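Mineral Exploration Licenses in the Lendcombe District: Frequently Asked Questions

Last updated 2022-07-19

These answers cover exploration licenses only. Extraction leases are handled under separate rules, and the two should not be confused when filling in forms.

What does an exploration license allow?

The holder may map, sample and drill within the licensed block for the term of the license. Bulk removal of rock is not allowed. Core and hand samples may leave the district if they are listed on the sample return.

How long does a license last?

The first term is three years. One renewal may be requested. The request must reach the licensing desk before the first term ends, with a work report attached. A late request is treated as a new application and goes to the back of the line.

How large is a block?

The standard block is 400 hectares. Applicants may hold adjoining blocks, but each one needs its own application, fee and work plan. Partial blocks exist along the Kiltano boundary and are charged at the full rate.
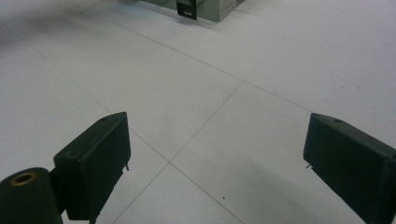

Who can apply?

Any registered company, or a person with a district address. Joint applications are accepted if one party is named as operator. The operator signs the work plan and receives all notices.

What has to be in the work plan?

A map of the block, a list of planned drill sites, the depth of each hole, the method of drilling and the source of water. Plans that say only "drilling as required" are returned. If the drill sites change after approval, send a revised map before moving the rig.

Is block 3852 open for applications?

No. Block 3852 is held by Cluritz under a current license. It will be listed again if the license lapses or is given up. The desk does not keep a waiting list for held blocks.

Do I need the landowner's consent?

Yes, for any work that breaks the ground. Walking surveys and hand sampling need written notice only. Notice must be given 11 days ahead and must name the people who will be on the land. Keep proof of delivery.

When is the next round?

Applications open in September. Forms received before the opening date are sent back unread. If two complete applications cover the same block, the work plans are scored against each other and both applicants get the scores.

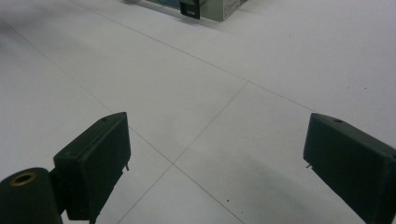

Pale square floor tiles with thin gray grout lines.

What are the rules on drill holes?

Every hole must be logged, capped the day drilling stops, and sealed before the license ends. The log gives the collar position, angle, final depth and any water struck. Holes drilled in the Leckie beds must be sealed with cement along their full length.

Are my results kept private?

Yes, until the license ends. After that, logs and assay results go on the open file. Financial details are not published. Company names on old reports are left in place.

Can a license be transferred?

Only with written approval. Both parties sign the transfer form, and the new holder takes on all open duties, including unsealed holes left by the previous one. The end date does not change.

What happens if I do no work?

A license with no reported work in its first year may be canceled. Delays caused by a dispute over access can be excused if the desk was told in writing at the time.

Who do I contact?

New applications and renewals: Kirstin McIver
Maps and block boundaries: Senga Lindsay
Drill logs and sample returns: Wilma Gillies

Put the block number in the subject line of any email. Questions on extraction leases go to the leasing office and will not be forwarded from this desk.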